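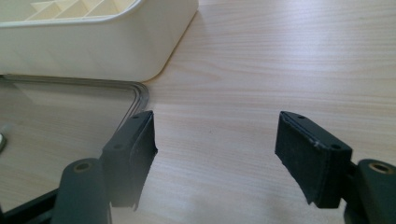
Can a machine put the lid on a box and put the box away yet?

It can put the box away. The lid it manages some of the time, on a clear table, with a person standing next to it who has already taken the hard part out of the job.

Notebook, November, started after lunch

Wivness bench, tidying task, continuing from the last entry, which ended with Saeed's drawing of a duck and no results.

Setup for anyone reading this cold. Divided storage box, cream plastic, clear lid that comes off separately. Small parts go in the compartments, lid goes on, box goes to the back of the table. Any six-year-old will do it for a cookie. We've been recording it by hand with the gripper and training Ilo on the recordings, and Ilo doesn't even want a cookie.

Dataset as of this morning: 1,067 recordings. After Felicidad's cleanup, 921. The ones she threw out are mostly me. I have a habit of nudging the lid square with my free hand at the end, the way a person would, and of course the robot has no free hand and learns nothing from mine except that lids straighten themselves if you wait politely. There is a whole cluster of early runs where Ilo sets the lid down crooked, backs off, and waits. I thought it was a timing bug. It was manners.

Ran the new Drumovano checkpoint on the arm after lunch. 20 tries, same start position for the box, lid flat on the table in front of it. Five came out with the lid fully on. I'm defining "fully on" as all corners down, lift the box by the lid, nothing happens. Saeed would like a softer definition. Saeed would also like to present these results.

How the others went, from my scribbles:

The pickup is where it dies. A lid lying flat gives you nothing to get under. On the recordings we do it by closing on the raised rim and tipping, and it works if the pads have some grab to them. Ilo closes on the rim, the rim slides out, Ilo closes on air and then carries the air over to the box with great care. It places the air. It presses down on the air. Drumovano reported high confidence for this, and I've got the log printed and taped inside the cupboard door.

A few times it got the lid up and then caught the front edge on the box rim and pushed the whole box toward the wall. Not a disaster. Technically the box did end up put away.

Once it put the lid under the box. No comment.

Clear lid on pale wood is also a rotten thing to ask a camera to see. The grain shows straight through the panel, so all you really get is a thin outline with a rounded corner, and when the overhead light is on there's glare washing over the tabletop that eats even that. I tried turning off the overhead and using the desk lamp. Better outline, new shadow, and Ilo went for the shadow. Turned the overhead back on. Felicidad suggests a dark mat. Saeed says a mat is cheating, as kitchens don't come with mats. Felicidad pointed out that kitchens come with whatever you put in them. This went on for a while and I made coffee.

My vote, for the record: use the mat, get the pickup working, then take the mat away and find out how much of it was mat.

Pads. The black covering on the hand gripper is getting tired, fuzzy at the edges, and on the left finger the lower end looks frayed and a bit peeled. I'd like to recover both before we record any more. Felicidad wants it left alone until we've measured slip with the worn ones, so we know what we've been training on. She's right, and it's annoying. So:

- slip test on worn pads first (me)
- new covering on both fingers, same material if we can find the roll
- slip test again
- label the recordings old pad / new pad, in the file name, not in somebody's head

The third compartment question is still open. Do we care which part goes in which slot? Frimpong asked for "sorted," and when I asked what sorted meant I got back "you know, sorted." That's the whole spec. They want something for the end of a shift, when the bench is covered in loose hardware and everyone has one arm in a coat. Fair enough. That's the chore I'd hand over first too. But sorting at the end of a shift is mostly deciding what's trash, and we've no recordings of anyone deciding that. We have many recordings of me putting clean parts in clean slots on a bare table.

Which brings me to the thing I said to Saeed and should write down before I soften it. Every time Ilo gets better, I look at what changed, and half of it is the arm and half of it is us having made the chore smaller. We cleared the table. We fixed the start position. We laid the lid right way up. If I laid out the lid that nicely at home I'd have it on the box before I'd finished laying it out. Saeed's answer was that dishwashers work the same way, somebody still has to scrape and load, and people seem to like dishwashers. I've been chewing on that one and have no good reply. A dishwasher does the whole load, though. It doesn't wash five plates and press down on the air.

Where it is good: box placement. Once the lid's on, or once I put it on, Ilo slides the box back and leaves it straight, over and over, and never gets bored and never shoves it behind the soldering station like some people. If Frimpong would accept a robot that puts away boxes somebody else has closed, we could ship it. I've decided not to offer them that.

Late afternoon. Tried lid pickup from the table edge, letting the rim overhang so the finger can come up from underneath. Drove it by hand first with the gripper and it feels easy, much nicer than the tip. It does mean teaching Ilo to drag the lid to the edge and stop in time. Dragged it myself, stopped in time on the first go, dropped it on my foot on the second. Felicidad kept that recording.

To do tomorrow: slip test, mat from the supply closet, ask Frimpong whether upside down counts as sorted. Also somebody has my small screwdriver. Also the checkpoint names need dates in them; "drumovano_final_good" and "drumovano_good_final" are different files, and I ran the wrong one for the first part of the afternoon. The tries above are from the right one. I checked.

Saeed adds, in pen: the lid under the box was stable and should count.

Search notebook entries Go

Wivness bench notes | Contact the lab | Copyright Wivness | Back to top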